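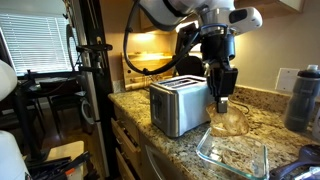
*The Gatari two-slot, stainless steel, with toast and a glass dish.*

## Gatari Two-Slot Toaster

**$40 new, $32 for the January returns with no box**

It makes toast. We could leave it there, but Vaida Adomaitis, who writes our buying notes, has lived with one of these in Trutosville for long enough to have opinions.

The body is stainless steel with rounded corners, so you can wipe it down in one go and then find your thumbprint on it by lunch. The controls sit together on one end. There are 8 browning settings. Settings 1 and 2 warm the bread and wish it well. Vaida uses 5 for sandwich bread and has never found a use for 8, though a customer in Clolbridge swears by it for rye.

**In the box**

- Toaster with fixed power cord
- Slide-out crumb tray
- Leaflet telling you not to put a fork in it

**Before you buy**

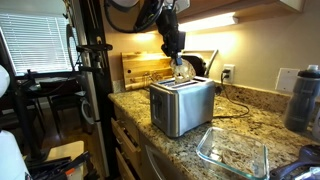

Counter space is the usual complaint with toasters, and the Gatari takes up less of it than the four-slot Vasiliauskas we used to sell. You do need to think about the cord. It comes out at the back, and on a counter with the outlet in the backsplash there can be plenty left over to loop across the granite. Tuck the extra away from the sink. Keep bread bags clear of the slots too when the toaster is on; melted plastic comes off steel slowly and with a lot of language.

Bagels fit if you slice them evenly. Hand-cut loaves fit if you're honest with yourself about what a slice is. Let the toaster cool before you pull the crumb tray, and pull it over the trash.

Spare trays are $5. Ask at the counter or add one to your order.

*Prices checked 26 Aug 2023.*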